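Gavness Dance School - Progress Report to the Pollock Fund
Reporting period: second half of the grant year

1. Summary

The grant supports two items: replacement of the floor in Studio 2 and a reduced-fee place scheme for students under 16. The floor is finished and in use. The fee scheme is filled for the current term, and a waiting list has been opened for the next one. Spending is within the approved budget on both lines. 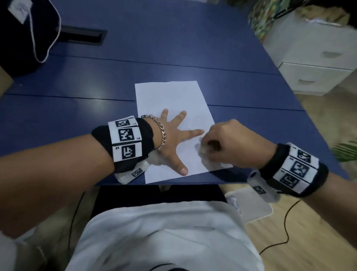
Submitted by: School Office, Gavness Dance School | 27 June 2018 | Status: final

2. Studio floor

The old floor was lifted and the subfloor checked for level before any new material was laid. Two low areas near the rear wall were filled and sanded. Grindura supplied and fitted the new sprung panels and the vinyl surface. The work ran four days over schedule because one delivery of vinyl was the wrong width and had to be exchanged. Classes were moved to Studio 1 during this time and the beginner tap class was shortened by 15 minutes per session.

Tap is now allowed only on the portable boards. Teachers have been given written notice of this, and the rule has been added to the class handbook.

3. Reduced-fee places

We received 109 applications and awarded 68 places. Places were assigned by household income band, then by date of application. Attendance among funded students is close to that of full-fee students in ballet and jazz, and lower in the early evening modern class - parents mainly cite the bus schedule. We plan to start that class 20 minutes later from the fall term.

4. Registration system

Registration moved from paper forms to Lirix in the spring. Families can now pay in installments and see their balance online.
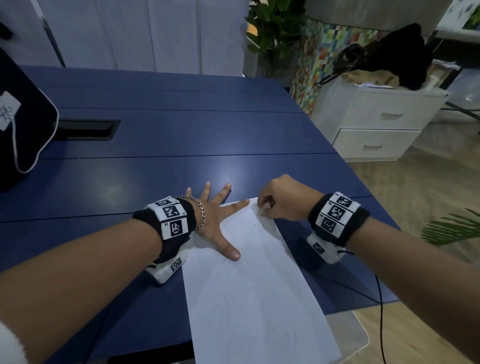

The system logged 368 enrollments in its first term, including students enrolled in more than one class. Duplicate family accounts were the main fault. These have been merged by hand, and new accounts are now checked against the phone number on file.

5. Remaining work

- Final floor inspection, due in July
- Replacement of one barre bracket in Studio 2
- Fall class schedule, to be sent to the Fund when approved

No change to the grant terms is requested. The unspent balance on the floor line will be held until the inspection is signed off.

Related items
Studio 2 Floor: Interim Report
Reduced-Fee Places: How to Apply
Recital Costume Policy

© 2018 Gavness Dance School | Contact the office | Back to top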